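Section 2: Setting up your sorting table

Welcome back! If you have worked through Section 1 you will have your Tromstead tubs unpacked, rinsed and dried, and probably a small heap of packing paper on the floor. Put the kettle on if you like, as nothing in this section is difficult and it is much nicer done without hurrying.

The method in this guide was worked out by Lamisi Ankrah, who ran the mending room at Prirville for years and could never find the scissors. Her answer was to give every colour one job and stick to it. You are very welcome to swap the colours about, but do please settle on them before you begin, and tell anybody who shares the table with you.

Before you start

You will need a flat, steady table, your tubs, a damp cloth and whatever you are planning to sort. A pale tabletop is a great help with small dark things, which have a way of vanishing on dark wood (ask me how many caps I have lost!).

CAUTION: Do not stand full tubs on a folding table until both leg catches have clicked. Press down on each corner with your hand to be sure.

Setting out the tubs

1. Wipe the table from back to front and let it dry. The tubs slide about on a wet surface.

2. Place the blue tub on your left. It is the shallow one, and it is meant for small pieces you want to be able to see at a glance.

3. Place the red tub beside it, towards the middle. With its deeper sides it will take the tall, awkward things that would tip out of a tray.

4. Keep a white container over on the right for anything you haven't made up your mind about. There is always something.

5. Leave yourself a little elbow room between the tubs and the front edge of the table.

Once everything is in its place, have a practice with a few odds and ends before you tip out the whole drawer. Ten minutes of pottering will soon tell you whether the order suits your hands.
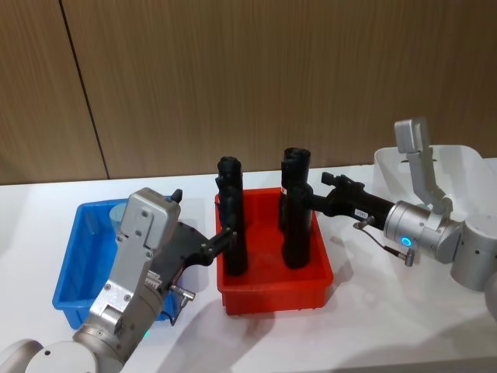

Left-handed readers may prefer to run the whole thing the other way round, and Naomi Chege, who tested the layout for us, does just that at home with no trouble at all.

Filling the tubs

6. Begin with the tall items and stand them upright in the red tub. If they wobble, lean them against a side, or lay them down until they have some company.

7. Move on to the small pieces. A little cup standing in the blue tub is very handy for screws, beads and buttons, and you can lift it out whole when you need it.

8. Stop when a tub is comfortably full. You should be able to take hold of the rim without your fingers touching the contents.

NOTE: Jindis liners fit the red tub only. They will ruck up in the blue one and make it harder to get small things out.

CAUTION: Never carry one tub stacked on top of another if anything is standing up inside the lower one.

When you have finished, empty the white container before you put it away, even if that means making a few hasty decisions. Cleaning and storage are covered in Section 3.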